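Flovosetti stoneware vase, is the mark right?

potsandpans83
Hello all, long time reader. Picked up a tall vase at a house clearance in July and I'm fairly sure it's Flovosetti, the stoneware with the runny green glaze. It has the impressed F in a circle but no shape number, which is bothering me. I paid up to my limit and then a bit (don't tell my other half!) so I'd love a second opinion before I put it on the shelf and get smug.

glazedover
Lovely things, I've got two. The early ones often have no number, the decorators just painted a squiggle. Is there a squiggle?

potsandpans83
There is a squiggle! Sort of a fish hook, in brown, near the foot rim.

kilnwatcher
Sorry to be the grump, but an F in a circle doesn't get you there by itself. Farkas used one too for their export range and the green is very close. I've seen Farkas pieces go for 500 with a Flovosetti label on the listing and it makes me cross every time.

glazedover
Farkas glazed the base though, didn't they? Flovosetti left it bare and you get that toasted orange clay. Turn it over and have a look.

kilnwatcher
Not always. I had a Farkas jug with a bare base, bought straight from the family that had owned it from new. The Bramer book says the same, in the chapter on export wares.

glazedover
The Bramer book also puts Arnent in the wrong town, so I wouldn't hang my hat on it. Good photos, dodgy text.

potsandpans83
Ooh, I've started something. Base is bare and orangey, with a faint ring where I suppose it sat in the kiln. The inside is glazed all the way down as far as I can see with a torch. 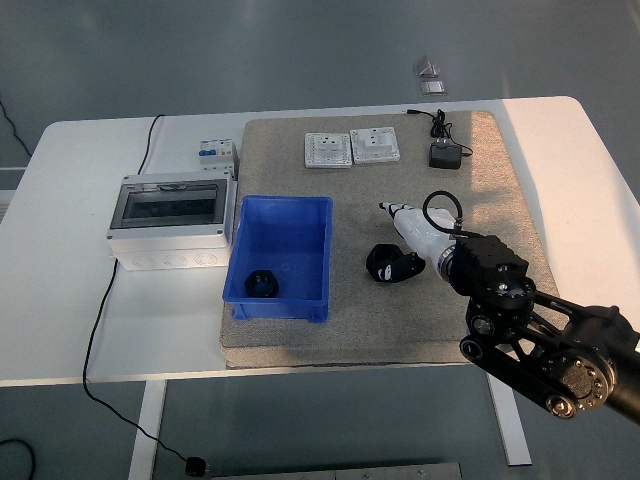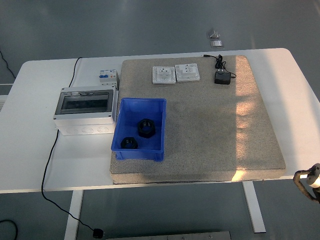
The glaze stops about a finger's width above the foot and it's thicker on one side, with a proper fat drip. Would Farkas have let that through? I thought they were the tidy ones.

kilnwatcher
Tidier, yes. A fat drip does lean your way, I'll give you that. I'd still want to see the fish hook next to a known one.

glazedover
I'll dig mine out tonight and compare. One has a hook and a dot, the other just the hook.

potsandpans83
You're a star. Mine might have a dot, or it might be dirt. Off to find a soft brush.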